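The Key to Number 9

My aunt Sólveig left me a boarding house in Eston and a cookie tin full of keys, and the keys were the bigger problem. None of them had labels. She knew them by feel, I guess, the way you know your own coat in a dark closet.

I moved in the first week of December with two suitcases and a cat I hadn't told the bank about. There was one tenant left, Mr. Rungrueang, up on the second floor, who had been there longer than the wallpaper. He met me in the hall in his slippers and shook my hand for a very long time.

"You have her chin," he said. Then he went back upstairs and I didn't see him for two days.

So I spent those two days trying keys. I got the pantry, the coal shed, and a little cupboard full of nothing but Christmas ribbon (she never wrapped a present in her life, she used grocery bags!). What I couldn't get was room 9. I tried every key in the tin, and then I tried them all again upside down, like that was going to help.

On the third night there was a knock at the kitchen door. Mr. Rungrueang wanted to know if I played cards. I said badly. He said good, so did Sólveig, and she still owed him 37 dollars, and did the debt come with the house?

I told him we could play for it. We sat down at the kitchen table and he dealt so fast I was still sorting my hand when he won the first round. We talked about her the whole time. He told me she sang when she mopped, and that she once threw a man named Lertchai out in the rain for being rude to the mail carrier, then ran after him with an umbrella.

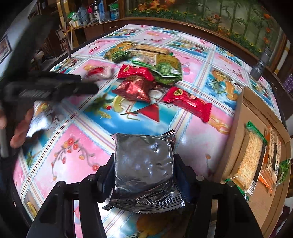

What He Told Me After Midnight

"You won't find it in the tin," he said, not looking up from his cards.

I hadn't said one word about room 9. I suppose he'd heard me rattling at it.

"She gave it to me," he said. "The year her hip went bad. She said if she had the key she'd go up and sit in there all day, and she had a house to run."

He put it down between us. It was small and brass, on a loop of green string, and I just looked at it for a while — it seemed rude to grab.

"What's in there?" I asked.

"A chair," he said. "A window. You can see the ferry to Gamano when the weather's clear. Your uncle worked on it."

I had never heard of an uncle. I had 904 questions and I couldn't get a single one out, so I picked up my cards again, and he let me win a hand, which I'm pretty sure cost him some pride.

We went up at seven in the morning, both of us in our socks. The lock stuck a little and then it gave. Mr. Rungrueang waited in the hall until I told him to come in, and then he went and got the second chair.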